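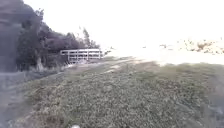

# Fleveck (garden rover)

**Fleveck** is a small outdoor rover built by Mỹ La in the shared workshop Grurnach. It is a slow wheeled robot which drives along paths and over low plants, and records what it passes. The project began as a repair of an old wheelchair base and became a separate machine after the first winter. The drawings and the software are free to copy.

## Name

The name was taken from a label on the box in which the first motors were stored. In the early notes of the workshop the same machine is called "the Dương base", after the neighbor who gave the wheelchair. Both names are still found in the wiring diagrams.

## Construction

The frame is made of square aluminum tube, joined with bolts and without welding. Mỹ La did not have access to a welding place at that time, and later she kept the bolts, as they permit to change the length of the frame in one evening. Two motors drive the rear wheels. The front wheels turn freely.

The battery is carried low between the axles. It was first placed at the rear, but the rover lifted its front on steep ground, and the battery was moved in August. The motor controller is a Nurgate board, bought used. It has a known fault in the brake output, for which a relay was added by hand.

The main parts are:

- drive base with two motors
- battery box with a rubber seal
- Nurgate motor controller and relay
- small computer for steering and recording
- forward camera
- stop button on a mast, 144 cm above the ground

## Steering

Fleveck follows the edge between two surfaces. The program compares the color and the texture of the ground on the left and on the right, and holds the border at a chosen distance. This works well where a grey paved path meets green groundcover, and less well on a faint dirt track with patchy edges, where the border is broken in many places.

Strong light is the second difficulty. Where pale open ground lies under a bright sky, the two can melt into one white area, and the horizon is hard to find. Trees in deep shade on the other side of the view make the exposure more difficult. The present version measures the light only in the lower half of the camera view, and ignores the sky. The upper half then becomes too bright, but it is not used for steering.

Railings and fences are treated as walls, also when there are wide gaps between the rails. An earlier version looked through the gaps and planned a route behind them.

## Use

The rover is taken out mostly on Tuesday, when the workshop is open late. A usual run covers 2,000 meters at walking speed or slower. One person walks behind with the remote stop. Wet grass is avoided, because the rear wheels have little tread and slip on banks.

The recordings are kept for comparing versions of the program. The same run is played again through the new version on a desktop computer, before it is allowed to drive outside.

## Versions

Version 1 had a wooden frame and was never driven outdoors. Version 2 introduced the aluminum frame and the camera. The following versions changed mainly the software. Version 5 is the current one, with a new battery box and the higher mast. A suspension for the front wheels has been drawn but not yet made.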